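Driltinora workshop gets its kitchen robot as far as the toaster

March 18, 2019

Members of the Driltinora shared workshop have spent most of the winter on a two-armed household robot they call Cletis, and on Monday evening they opened the doors so that neighbours and families could come and see how far it has got. A good many did, and the biscuits went quickly.

Cletis is being built at one end of the workshop, but it does its practising in a simulated room on the computer, where there is a dining table, a sofa, a bit of kitchen counter and a toaster to get to grips with. The group has run 471 practice sessions there since they began in July, mostly in the evenings after work and once, rather memorably, straight through a power cut on a borrowed battery. 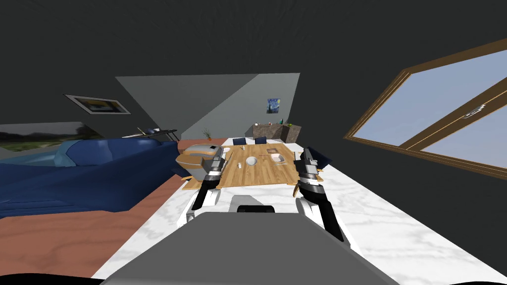
Cletis at the dining table in the simulated room, with the toaster at its left gripper.

The toaster has been the talk of the group for weeks. A cup or a bowl is one thing, but a boxy appliance with a rounded top is quite another, and there were long and very friendly arguments over how firmly the fingers ought to close. The present setting was agreed only last week, and several people told us they would still like it a touch gentler.

The grippers themselves come from Grostia, who sell them as a plain two-fingered kit, and the members have been working out how wide to open them before each reach — a small matter, you might think, but one that has filled the better part of a notebook.

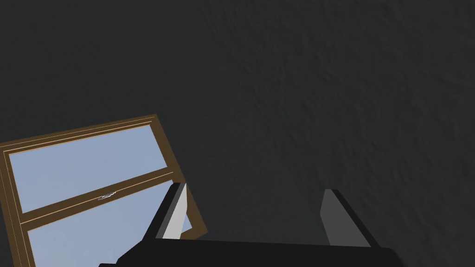

The wrist has needed patience too. It can be turned through 90 degrees on the bench without complaint, though the wiring in the real arm is stiffer than anyone would like, and a new cable guide from Polák is on order. Once that is fitted, the two real arms can go on to the body, and the group hopes to try its first lift away from the computer.

The money so far has come from jumble sales, a quiz night and a collecting tin by the kettle, which between them have raised £3,816. Anyone who would like to lend a hand is welcome on build nights, whether or not they know one end of a soldering iron from the other, and there is always tea.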